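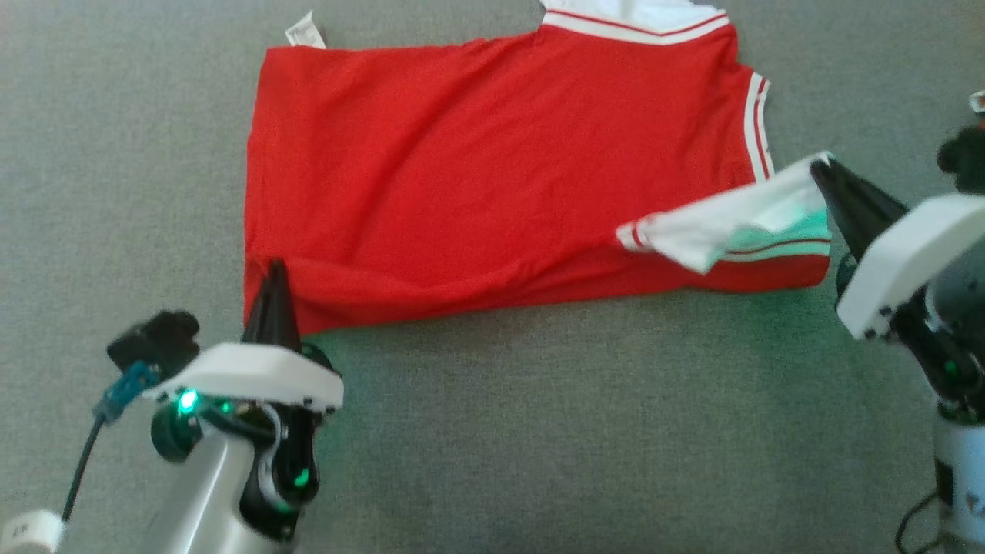
The Nuldale slip is a grasping fault in two-armed laundry-folding robots, in which a gripper loses a pinched edge of cloth partway through a fold and the machine carries on as though it still held it. It takes its name from the Nuldale folding project, where it was first written up in detail, and it remains one of the best-loved puzzles in garment handling. The trouble starts at a very small point of contact. A sleeveless jersey lying on carpet, with the right gripper's two tapered black fingers clamping the white trim by its upper corner and folding it back over the red body, is held by no more than the tip of a pinch. Everything the fold is meant to do depends on that corner staying put.

Background

The Nuldale project was set up to teach a pair of small robot arms to fold everyday clothes on ordinary household surfaces. Towels came first and went well. Shirts followed, then sleeveless jerseys, which were chosen for their contrasting trim: a white border on a colored body is easy for a wrist camera to find, and early results were excellent. The control software, called Rustness, chose a pinch point on the trim, closed the fingers, lifted, carried the edge across, and let go.

Rustness judged a grasp by how far the fingers had closed. If they stopped short of fully shut, something had to be between them, and the grasp was marked as good. The rule worked beautifully on towels, which are thick. Jersey trim is thinner, and the gap it leaves is close to no gap at all.

The fault

In February, during a long unattended run at the project's workshop in Drodville, the arms worked through 1,209 folds. The log recorded a good grasp on nearly all of them. The finished stack told a different story, with 100 garments twisted, half folded or bunched into a roll. Video from the run showed the same sequence again and again. The fingers closed on the trim, lifted it cleanly, and then lost it as the arm began to move sideways. Rustness, reading a finger gap it took for cloth, completed the motion with nothing in its grip.

What makes the fault so interesting is what happened next. The second arm was holding down the opposite corner, and after each supposed fold it swept inward to smooth the result. With the fabric still lying flat, the sweep pushed a ridge of loose cloth toward the middle. The following grasp then landed on the ridge, often taking two layers where one was wanted, and one lost corner grew into a thoroughly tangled shirt.

The safety incident

The slip might have stayed a matter of untidy laundry but for one event later in the same run. A gripper that had dropped its trim came down lower than planned and caught a few loops of the carpet. The arm pulled, the carpet held, and the motor at the wrist kept straining for 550 milliseconds before the current limit cut in. The wrist bracket cracked and a finger sprang free. The area was clear of people and there were no injuries, but the project halted all unattended work that day.

The review found that the current limit had been raised some weeks earlier to cope with heavy wet towels, and had never been put back. This was a second fault, quite separate from the slip, and the two had simply met on the same afternoon.

Causes

The cause is usually given as the Nedelcu gap, the range of finger openings in which a gripper cannot tell thin cloth from its own mechanical slack. On the Drodville arms, slack in the finger joints was as large as the thickness of the trim. Worn fingertips made matters worse, as the pads had lost much of their texture after 800 hours of use.

Carpet plays a part too, and a rather lovely one! Its pile grips the underside of a knit fabric, so the edge being carried has to drag against the rest of the garment. On a smooth tabletop the same pinch, with the same worn pads, often survived.

Remedies

The first fix was a short pause. After lifting, the arm now stops and the wrist camera checks that trim is still visible between the fingertips before the sideways move begins. A failed check sends the gripper back for another try, and three failures in a row stop the machine. Later versions of Rustness also compare the shape of the cloth before and after each fold — a check that catches slips the wrist camera misses.

The current limit was returned to its lower value and locked, with a separate setting for wet loads that expires at the end of each run. Fingertip pads are replaced on a schedule.

Slips still occur, most often on silky linings and on hems that have curled in the dryer.

See also

Garment handling
Grasp detection
Nedelcu gap
Unattended operation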